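February 10, 2019

**Grultwood Record Office, paper workshop. Entry by S. Lecomte, countersigned O. Le Goff.**

Work continued on the Lebrun estate maps and the associated rent ledgers. The survey sheets, which were completed in December, have now been checked against the shelf list. The agreed total is 2,429 leaves, including the loose enclosures found in the third ledger. M. Huet has corrected the typed list and initialled each change. The earlier list should no longer be used.

## Humidification of the folded maps

Two maps were placed in the chamber this morning, face up on polyester web, over damp capillary matting and a vapour-permeable membrane. The larger had been folded for a long period and resisted opening along the second crease. It was left until the paper gave under light finger pressure, then opened in stages, with a bone folder used only on the margins.

The iron gall ink was tested beforehand at three points with a barely moist swab. No transfer was seen on the swab. The green wash along the river did move slightly at the south-east corner, and that area was therefore masked with dry blotter throughout. Colleagues treating the remaining sheets are asked to test every green separately, as the colour varies from one map to the next and may not be a single pigment.

Drying was between Skadulau blotters under felt and board. Blotters were changed after the first quarter of an hour and twice more before midday. The smaller map is flat. The larger retains a ridge at the centre fold and will be treated again.

## Food and drink

The existing rule was restated at the morning meeting. Nothing is to be eaten or drunk in the treatment room, and food remains on the brown table. A sandwich left in the round wicker basket must be eaten or cleared on the same day. 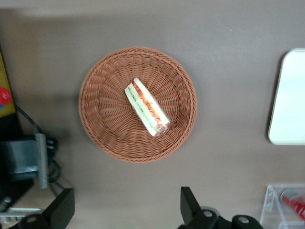 ## Paste

A fresh batch of wheat starch paste was cooked by T. Moulin. It was stirred continuously until translucent, cooled in a covered bowl and sieved twice through horsehair. The first sieving left a number of small lumps, which were discarded and not worked back in. The previous batch had begun to smell sour and has been thrown away. The bowl was scalded before reuse.

Three consistencies were made up: thick for the spine linings, medium for guards, and thin for tissue repairs. The thin paste was still too wet for the ledger paper and produced a faint tideline on the test strip. It should be brushed out on glass first and taken up almost dry.

Wevari paste powder was tried on offcuts for comparison. It took up water evenly and brushed well, but the joints were stiffer when dry than those made with our own starch. M. Moulin considers it suitable for box labels. It is not approved for use on the documents.

## Insect monitoring

The sticky traps along the north wall were inspected and replaced. One held a silverfish near the sink and the others were clear of anything significant. Packaged confectionery, the Snickers bars on the top shelf of the clear stepped stand among them, falls under the same rule as other food, and wrappers go in the lidded bin in the corridor.
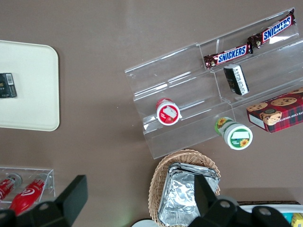
*Workshop Notebook, p. 317*

B. Chevalier will move the two traps nearest the door, as they are repeatedly kicked under the plan chest and cannot be read.

## Boxes and materials

The order for folding boxes was reviewed. The standard size does not suit the ledgers, whose boards have swollen at the fore-edge, and each volume will have to be measured individually at the widest point. Measurements are to be entered in millimetres, height first. The previous sheet mixed the two orders, and one box was cut the wrong way round.

Stock on the shelf at close of work:

- interleaving tissue, 2,000 sheets
- archival envelopes, over 600, small size only
- linen thread, adequate
- unbleached cotton tape, to be reordered

## Outstanding

1. Second humidification of the larger map. Lecomte.
2. Photography of the river sheet before any further work on the green. Huet.
3. Remake of the tissue test strips with drier paste. Moulin.
4. Decision on whether the loose enclosures return to the ledger or are housed separately, with a cross-reference in each. Mme Le Goff is to write to the depositor.

Chamber drained and left open. Press weights returned to the lower rack.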